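Widelness Market Tote, Large
Item 588
Available in: Oat, Slate and Brick.

Every household owns a drawer full of bags for carrying things, and every household leaves for the store without one. We can't fix that. What we can do is sell you a tote you might feel bad about forgetting.

The Large is the bag we should have made first. The original Market Tote was handsome and held a newspaper. Customers wrote in to say they also ate food. So we widened the base, moved the handles apart, and stopped calling it "slimline."

The body is heavy cotton canvas from Werum, who weave it tight enough that a leaking carton of milk stays your problem and not the bus driver's, at least for a few stops. Handles are one continuous loop of webbing sewn under the base, so the weight hangs from the strap and the seams get an easy life. They are long enough for the shoulder, even in a winter coat.

Inside are 2 pockets. One fits a phone. The other fits a shopping list, which you will write, pocket, and fail to consult.

The flat base lets it stand up by itself on the kitchen floor while you look for your keys. It will lean if you put all the cans on one side. So would you. 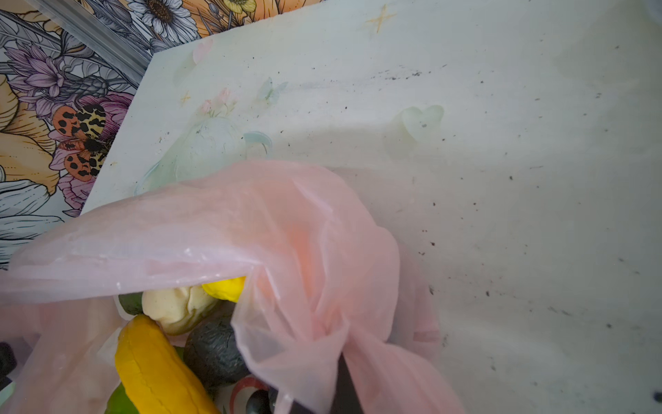 Washing: cold, inside out, hang to dry. The Pludelard snap at the top is rustproof. Expect some 6 percent shrinkage the first time, which we have allowed for in the sizes given. Please don't iron it. It's a bag.

Colors: Brick sells out every September and we never order enough. The Nakajima edition, with the indigo stripe, is finished and won't be coming back, however nicely you ask.

Returns: 90 days, unused. A faint smell of onions counts as used.

Pairs with: Widelness Produce Sack, Small. Widelness Bottle Divider.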